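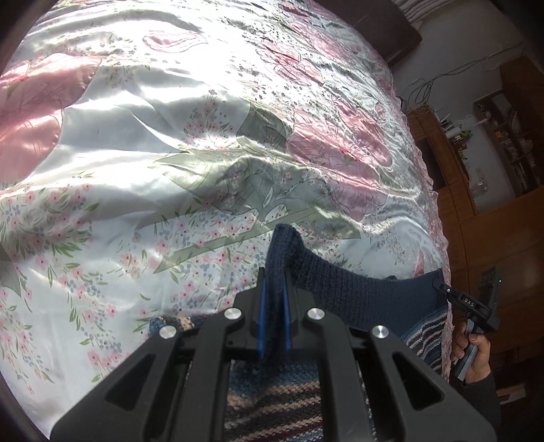 Satin bedspread, pink flowers and a ruffle, bedroom set two.

Arkport open day, April 2018

Typing this up on the train before I forget it all, so excuse the state of it.

Got there late. Parking lot full, had to leave the car by the Kasik warehouse and walk back in the rain. Sign-in table had run out of name badges. Wakana Koyama was doing the tours, groups of 9, and I got bumped to the second one, so coffee first. Coffee fine. Pastries gone.

The building is the old Hirose curtain mill. They kept the high windows and not much else. Downstairs is cutting and hemming, upstairs is the bedroom sets, made up like real rooms so buyers can see the stuff on a bed and not on a hanger. I write about bedding for a living and I'd have paid just for the upstairs.

Cutting floor first. Loud. Long tables, rolls stacked to the ceiling, Renji Honda shouting over the fans about shrinkage. Missed half of it. What I did get – they let the cloth rest overnight before cutting, satin especially, or the panels come out crooked. He says people skip this and then blame the thread. Somebody asked about cotton and he pulled a face.

Ruffles get their own corner. One machine, two operators, and a bin of rejects that I wanted to take home. The ruffle is gathered first and sewn on after. Too tight and it stands up like a collar, too loose and it just hangs there. Latifa El-Sayed has been on that machine 33 years. She let one woman from our group try a seam. It was not a good seam.

Upstairs then. Set one was plain gray linen, very nice, walked past it. Set two was the one I came for, the white satin with pink blossoms and sage leaves and a pink gathered ruffle. My grandmother had something close to it and we were not allowed to sit on it, ever. Big petals with little sprigs filling in between, pink and blue dots, thin green blades. One salmon-colored flower is huge, with an outline that looks almost stitched. Satin shows every single crease, and bright light turns the white into a glare, so good luck matching a pillowcase to it. I still want one.

Price, since somebody will ask: 300 for the queen, shams extra. Steep. Isamu Nishimura from sales said the print is an old Flarkitz pattern they bought the rights to, and they are doing a run of 300 to see how it goes. More colors in October maybe. He would not say which colors. I asked twice.

Care talk by Hanne Þrastardóttir at the end, best part of teh day. Cool wash, inside out, no dryer. Iron from the back with a cloth over it. Fold the ruffle in, never under. Store it in a cotton bag, plastic yellows it. She had a handout but they were out of those too.

Shop was cash only. Bought two remnants and a packet of needles. Wanted to go back up for another look at set two but the next group was allready on the stairs.

Next one is in October. Go early, eat before, bring cash.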